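Bench notebook, July, started 7:40 in the morning with bad coffee

OK, the Plunholm clock. I've been putting off writing this up and Khanyisile keeps asking where the beat error numbers are, so she gets the whole thing in one go, ramble included.

Recap for anyone who wasn't at the bench: it's an eight-day wall clock, single train, 1871 scratched on the back of the dial in a really lovely hand (a repairer's mark, I think, and I'd put the movement a bit earlier). It came up from Edside in a banana box with the pendulum wrapped in a dish towel. The complaint was "runs for an hour and quits," and that could be anything from a dry pivot to the wall not being straight.

I had it in pieces by lunch. The old oil had turned to green varnish in every sink. Soaked the plates in the ammonia solution, brushed, rinsed, dried with warm air, then pegged out every pivot hole until the wood came back clean. I went through a whole bundle of pegwood on this one! The third wheel hole on the back plate is egg-shaped, so I bushed it. Broached from the inside, pressed the bushing in, faced it off flush, and the wheel now drops from side to side under its own weight the way it should.

The escape wheel pivots were scored too. Burnished both of them. The front one took longer than I'd like to admit and I still see one faint line under the loupe, but I'm leaving it. I've taken enough steel off that pivot. 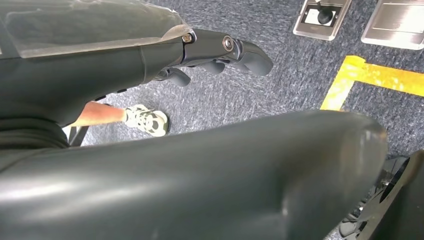

Hand and wrist, fingers toward the floor.

Now the pallets, where I lost most of a day. Both faces had a groove worn in them, and someone before me had already shifted the escape wheel along its arbor once to get at fresh steel, so that trick is used up. Pieter Msimang was all for stoning the grooves out completely. I wanted to take off as little as I could and close the depth afterward. We went back and forth over it (politely, mostly) and ended up doing it my way, with the understanding that if it goes wrong he gets to be unbearable until Christmas.

So – fine stone, then the polishing stick with the red stuff, keeping the angle against the brass jig. Don't use the jig with the chipped corner, by the way, it rocks. Then closed the depth a hair at a time with the adjustable cock until the drop was even on both sides. First try I went too deep and it locked up solid. Second try it ticked, but with a limp you could hear from the doorway. Third try was good.

Suspension spring: the old one had a kink just below the top chop, and I would bet money that was half the trouble all along. The Radonjić catalog lists one in the right width but thicker than the original. I fitted it anyway to see, and it gained like mad and the swing dropped off. Took it straight out again. The thinner one from the Usley drawer is a touch long, so I trimmed it and re-punched the hole. Much happier.

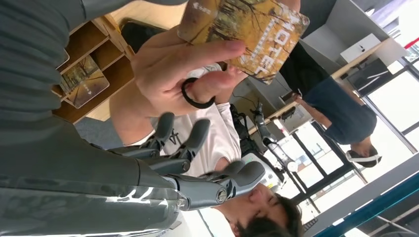
Beat setting was the usual business of bending the crutch, listening, bending it back, listening again. I do it by ear first and only then put the sensor on, otherwise I end up chasing the screen and never hear the clock at all. Beat error is now 2 milliseconds, and Khanyisile, there's your number, you can stop leaving sticky notes on my loupe.

Rate: counted 111 beats per minute on the old suspension spring with the bob where it arrived, which made no sense to me until I worked through the train. Wheel count says it wants 127. That's a huge gap, and no rating nut is going to cover it, so I'm pretty sure the pendulum isn't the original. The rod looks like it came off something bigger. I've cut down a spare pine rod and hung the old bob on it for now. With that it's close enough to regulate with the nut, and the bob clears the case bottom nicely.

Mainspring was cleaned and greased and went back in the barrel without any drama. It's a bit set but it still has pull, and I'd rather see how the amplitude looks on day seven before I spend the owner's money on a new one.

Still to do:
– varnish the new rod, two thin coats, both ends sealed
– find a click screw that isn't chewed up
– glue the loose corner block in the case (hide glue, please, Pieter, hide glue)
– ask Plunholm whether they want the old rod back. I think they should keep it with the clock either way

Wound it fully at 4:15 and hung it on the test board. Nobody touch the left-hand bracket, I've got it leveled just so.

3 comments
Share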